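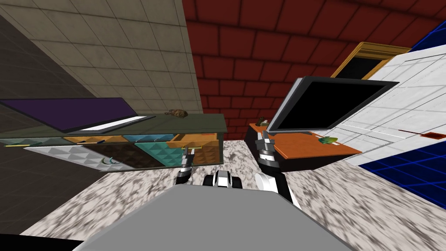
Why not simply publish a ranking, a reader from Prakedden wrote to us in September. We get the question often, and the answer covers most of what Wivura does.

Wivura tests robot grippers, arms, cameras and controllers in simulation for firms that are choosing between them. We are based in Banddale. We do not make hardware and take no commission on sales. A client sends us the models and controller settings under comparison, and we return the logs, the video and a written report.

A ranking needs one score, and the score depends on the task. A gripper with long fingers may do well on drawer edges and badly on thin items lying flat. For that reason we report results per task and leave the weighting to the client.

How a comparison is run

Each candidate gets the same rooms, the same start positions and the same time limit. A standard comparison has 9 tasks with 400 trials per task. A trial stops after 90 seconds. Wall and floor textures are varied on purpose – brick, tile, marble, plain grids – as a camera pipeline tuned on one background often loses accuracy on another. Furniture is also varied in colour and surface finish.

For two-arm set-ups we log both arms on one clock. Contact force, finger gap and joint error are stored at every step. Camera streams are kept at full size so that a failed grasp can be checked against what the controller had to work with.
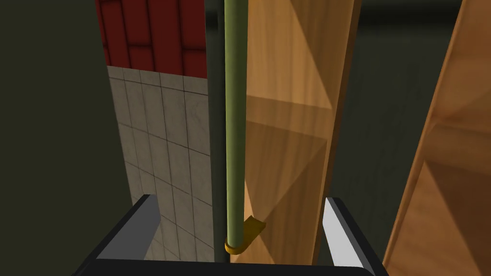
Does any of it carry over to a real arm, Vitale asked before placing a first order with us. Partly. Reach, clearance and approach angle carry over well. Friction and cable drag carry over less well, and soft finger pads are the weakest point. Each report states which results we would rely on and which should be repeated on a bench.

Narrow upright parts are treated as a separate group. Finger width matters more there than grip force, and a wrist camera can lose sight of the part late in the approach. We run these tasks with the wrist camera alone, then with a second view added, and list the two sets side by side.

What we supply

Reports are plain documents with tables. Raw logs are included at no extra charge. Clients may rerun any trial from its seed number – the scene files are part of the delivery. Standard comparisons take 6 weeks from receipt of working models. Controllers without a documented interface take longer and are quoted separately.

Models under test remain the property of the client and are deleted on request once the report has been accepted.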